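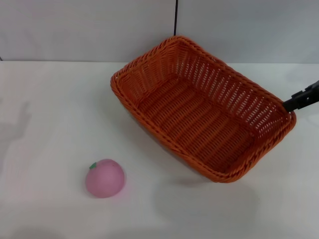

Orange basket, pink peach.

Mostyn Pressing open day
Posted August 20, 2021

I have owned records since I was a kid and until this week I had never watched one being made. So when the Mostyn plant put up a sign-up page for visitors back in June, I had my name down before I'd even checked the train times (two changes each way, and worth every minute!).

The building is a long brick shed behind a tire place, and you smell it before you find the door. Warm plastic, a bit like a new shower curtain. Carys Vaughan met us at the front, handed out ear plugs and took us straight in to the presses, which I loved, because I'd been bracing for a slideshow.

There are six presses and four of them were running. A lump of hot vinyl the size of a hockey puck drops between the labels, the two halves close with a hiss, and then there's a flat, shiny record with a ragged skirt of extra plastic all the way round. The trimmer takes that off in one spin. I could have stood there all afternoon. They were doing a Dekmont twelve-inch in a murky green, and Carys pulled one off the stack and tilted it under the light so we could see where the color had swirled near the label. Every copy comes out a little different. I now want all of them.

Next stop was the plating room, where we had to stay behind a yellow line. The lacquer gets sprayed with silver and then sits in a nickel bath until there's enough metal to peel away as a negative. Erhan Kırmızıgül runs the baths and he was great on what goes wrong in there: dust, fingerprints, somebody leaving a door open in hot weather. He passed round a scrapped stamper and I got to run my thumb over the back of it. It's so thin! You could bend it like a cookie tin lid.

My favorite part was the listening booth, though. Efa Penry checks test pressings all day on a turntable that's nothing fancy, on purpose, so she hears what most of us hear at home. She played us a Nurkier side with a tick in it every turn, and then the same side from a fresh stamper, clean as anything. She'd caught the first one on her second listen. I missed it completely until she tapped it out on the desk with a pencil.

There was a small shop at the end with overstock and misprints, eight dollars each, all jumbled together. I came away with a Trerum LP that has the B-side label on both sides, and number 1169 of a Dekmont single I've been after for ages. Sleeve's dinged at one corner. Don't care.

Wear closed shoes if you go, and bring water, it gets hot by the presses. The next one isn't up on their page yet, but Carys said they'd like to do another before winter.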